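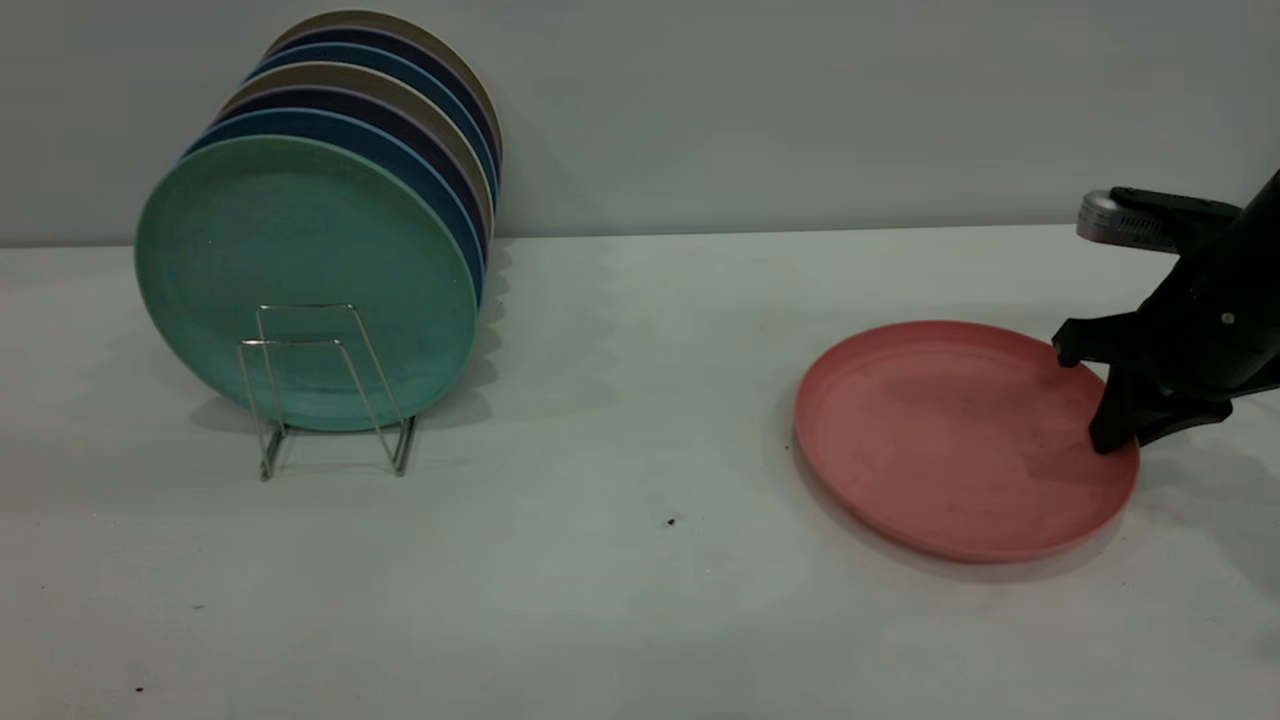 Teller senkrecht zu lagern gilt in Einrichtungsblogs seit Jahren als die bessere Lösung, und ich habe das lange für Dekoquatsch gehalten. Ein Stapel braucht keine Halterung, er fällt nicht um und er kostet nichts. Was mich umgestimmt hat, war der unterste Teller, den ich immer dann wollte, wenn acht andere darauf lagen. Hochkant, so wie die bunten Teller in dem kleinen silbernen Drahtständer, sieht man von jedem wenigstens den Rand und weiß, wo der blaue steckt und wo der beige. Der lachsfarbene liegt noch flach daneben, und an ihm erkennt man ganz gut, wie viel Fläche ein einziger liegender Teller verbraucht. Ob einem das einen Ständer wert ist, muss jeder selbst ausrechnen. Bei mir waren es nach Abzug aller Fehlkäufe 2 Stück, die wirklich in Gebrauch sind.

## Was man braucht

- einen Tellerständer aus Draht, möglichst mit ausgestellten Füßen
- runde Teller, deren Durchmesser nicht zu weit auseinanderliegt
- ein Lineal oder einen Zollstock
- ein feuchtes Tuch und ein trockenes

Mehr nicht. Die Filzpads, die Kordale seinen Ständern beilegt, habe ich nach einer Woche abgezogen, weil sie Wasser halten und irgendwann muffig riechen. Das Modell von Makus kommt ohne aus und steht trotzdem. Von Releo gibt es eine ausziehbare Variante, der ich nicht traue: Alles, was sich ausziehen lässt, lässt sich bei mir nach einem halben Jahr auch zusammenschieben, wenn es gerade nicht soll.

## Erst messen, dann kaufen

Den Abstand zwischen zwei Regalböden messen, und zwar vorn an der Kante. Viele Schränke haben dort eine Leiste, die genau die Höhe wegnimmt, die einem später fehlt. Dann den größten Teller messen und drei Fingerbreit dazurechnen. Meine Schranktiefe ist unpraktisch, der Hersteller gibt 134 Millimeter nutzbare Auflage am Seitenfach an, und das reicht für einen Ständer nur quer.

Wer tiefe Teller hat, sollte sie gleich weglassen. Sie brauchen im Ständer so viel Platz wie mehrere flache, und der angebliche Gewinn ist dahin.

## Einräumen

1. Teller abwischen und wirklich trocken reiben. Zwischen dicht stehenden Tellern kommt wenig Luft durch.
2. Den Ständer auf die endgültige Stelle setzen. Beladen verschieben ist eine schlechte Idee - die Füße bleiben gern an jeder Fuge hängen.
3. Den schwersten Teller zuerst einstellen.
4. Die übrigen von groß nach klein dazu, alle in dieselbe Richtung geneigt.
5. Vorsichtig an den obersten Rand tippen. Kippelt etwas, muss ein Teller raus.

Zur Farbe gibt es zwei Schulen. Die einen stellen Ton neben Ton, die anderen wechseln ab. Ich wechsle ab, weil ich zwei dunkle Teller hintereinander morgens um halb sieben nicht auseinanderhalte. Hübscher wird der Schrank davon nicht unbedingt. 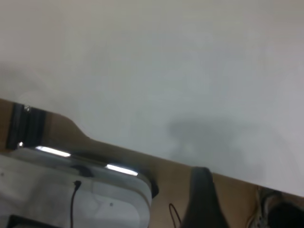 Danach die Sache eine Woche lang in Ruhe lassen und beobachten, welche Teller man tatsächlich herausnimmt. Bei mir waren es fast immer die vorderen. Die hinteren hätten genauso gut liegen können, und inzwischen liegen sie auch wieder.

## Wo es nicht klappt

In der Schublade. Younis verkauft dafür Einsätze mit Stiften, und in der Anleitung klingt das vernünftig. Beim Zuschieben schlägt aber alles aneinander, und nach ein paar Wochen hatte mein Lieblingsteller eine Macke am Rand. Auch auf der offenen Arbeitsfläche würde ich keinen vollen Ständer stehen lassen, jedenfalls nicht dort, wo man mit dem Ellbogen vorbeikommt.

Handgetöpfertes mit unebenem Rand rutscht im Draht ebenfalls. Man kann ein dünnes Tuch unterlegen. Ich stelle solche Teller lieber flach ins Regal, höchstens zwei übereinander, Küchenpapier dazwischen.

Und die Kratzer, vor denen beim Stapeln so gern gewarnt wird? Habe ich auf meinen Tellern vorher gefunden und nachher auch. Die meisten kommen vom Messer.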